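Arilcombe 双腕把持データ 障害記録つきREADME

2024年12月17日
文責:Arilcombe データ整備担当

概要

このディレクトリには、双腕ロボットで玩具の果物をかごに入れる作業の記録と、収録中に起きた右グリッパの障害に関する注記が入っている。収録数は1202エピソード。うち578エピソードに障害の影響がある可能性があり、faultフラグを付けてある。学習に使う前に、必ず「障害の内容」と「使用上の注意」を読むこと。

作業内容

白い布を敷いた机の上に、かごと対象物を1個置く。右腕が対象物をつかみ、かごの上まで運んで放す。左腕はかごの縁の近くで待機し、かごがずれた場合だけ押さえる。対象物の向きはエピソードごとに変えた。操作はすべて遠隔で、自律動作は含まない。

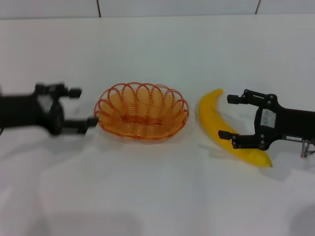

Hukthorpe、4月

オレンジ色のかごと黄色いバナナの組み合わせは、障害が最も多く出た条件である。バナナは曲がっているため、指を閉じる位置が少しずれるだけで本体が回転する。その際に指の片側へ荷重が偏り、後述の開度ずれが大きくなった。右グリッパの2本の指でバナナをまたぐ姿勢までは、正常なエピソードと障害のあるエピソードで軌道に差が見られない。差が出るのは閉動作に入ってからである。

障害の内容

右グリッパの開度指令と実際の開度が一致しなくなった。指令値は全閉なのに指が途中で止まる、または開指令のあと片方の指だけ戻りが遅れる、という形で現れた。制御側のログには正常終了として残り、エラーコードは出ていない。このため発見が遅れ、収録を続けてしまった。

原因は、指を動かすリンク部の固定ねじの緩みと、開度センサの原点ずれの2つだった。どちらか一方だけなら閾値内に収まる程度の誤差だが、重なると把持判定が誤る。物をつかんでいない状態でも「把持成功」と記録された例がある。

安全に関する事象

一度、非常停止を使用した。右腕がバナナを落としたあと、作業者が机上に手を伸ばして位置を直そうとした。このとき記録上は把持中のままだったため、搬送動作の指令が有効に残っており、腕が動き出した。別の作業者が停止ボタンを押し、接触はなかった。負傷者、機材の破損ともになし。

この件のあと、手順を次のように改めた。

机上に手を入れる前に、両腕のサーボを切る。画面の把持表示は判断に使わない。
落下があったエピソードは、その場で打ち切って再収録する。拾って続行しない。
収録開始前に、両グリッパの全開と全閉を目視で確かめ、開度の値を記録用紙に書く。
リンク部のねじは毎朝点検する。合いマークがずれていたら収録を始めない。

ファイル構成

episodes/ 各エピソードの画像列、関節角、開度指令、開度実測
meta.csv エピソード番号、対象物、成否、faultフラグ
fault_log.txt 点検と交換の履歴
calib/ 修理前後の開度校正値

頭部カメラの画像と関節角は時刻同期済み。開度実測だけは別系統で取得しており、修理前の区間では値そのものが信用できない。画像は障害の影響を受けていない。

使用上の注意

faultフラグの意味は「影響の可能性あり」で、失敗を示すものではない。フラグ付きのエピソードにも、画像で見れば正しくつかめているものが多く含まれる。成否の列は自動判定の値をそのまま残した。フラグ付きの区間では、この列を教師信号に使わないこと。

校正値をさかのぼって当てはめる補正も試したが、ねじの緩みが日ごとに進んでいたため、補正後の値が安定しなかった。補正版は配布に含めていない。

画像のみで学習する場合は全件を使ってよい。ただし、動きの速い区間ではグリッパの輪郭がぶれるため、指先位置の推定には向かない。

修理

リンク部の部品交換と原点の再設定はPlarnierで行った。返却後に空動作試験を718回行い、指令と実測の差が閾値を超えた回はなかった。荷重をかけた試験は未実施で、次の収録までに行う予定である。左グリッパも同じ型だが、点検で異常は見つからず、部品は交換していない。

未解決の点

ねじが緩んだ理由は特定できていない。Ráczの収録環境でも同型のグリッパを使っているので、同じ点検を依頼した。回答はまだ届いていない。届きしだいfault_log.txtに追記する。

フラグの付け漏れを見つけた場合は、エピソード番号と該当時刻を添えてデータ整備担当まで連絡のこと。meta.csvを手元で直接書き換えないこと。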